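February, early evening

Got the parcel from Rorano this morning, the one I had given up on. Four weeks late and the box was crushed on one side, but the stand inside was fine. I paid 46 for it, plus postage, and I had told myself I would send it back if it came any later than this. I'm keeping it.

I have wanted something like it since we moved. My keys live in coat pockets, and the small stuff I wear every day ends up on the edge of the sink or in the dish with the stamps. Last month I spent half an hour looking for a ring that was in the soap tray. A hook and a bowl in one place seemed like a fair answer, and the stand takes up less room than the tray from Pisix that I looked at first. That one was 50 and had a lid that I knew I would never close. 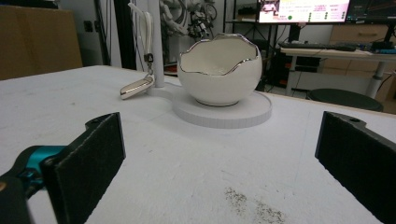 The bowl is the part I like best. It is made like an eggshell with the top broken off, and the broken edge is silver. In the listing I thought it looked a bit silly. It looks better in person. I do wonder how the silver will hold up – the paper in the box says to wipe it with a soft cloth and keep it away from anything abrasive, so no scouring pad. I'll try to remember that.

It won't hold much. Rings, a pair of earrings, maybe a few coins if I'm lazy about it. Anything long has to go on the hook, which suits me, as the long things are what get tangled. I spent most of an evening in the fall picking apart two chains with a sewing needle and I don't want to do that again.

Lunch was soup. Answered the message from Kim about the insurance form and was on hold for 30 minutes only to learn that I need to send the other page too. Found the page. Did not find an envelope.
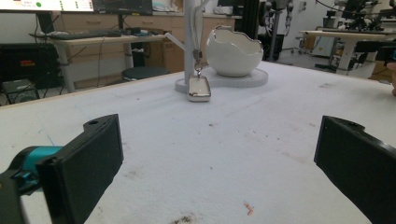

I still have to decide where it goes for good. The shelf by the front door makes sense for keys, but the door slams and I can see the bowl ending up on the floor. The dresser is safer, and then the keys are in the wrong room every morning. The windowsill is out, too narrow. I think the dresser, and I'll put a plain hook by the door for the keys. Brasex has screw-in ones and I need to go there anyway for the bathroom bulb.

Also need to sort the drawer before I move anything. There are broken clasps in there from years ago and single earrings I keep in case the other one shows up. They can go. I kept the crushed box for now, in case of a crack I missed.

Car insurance went up by 200 for the year. Shop around before it renews. Buy envelopes.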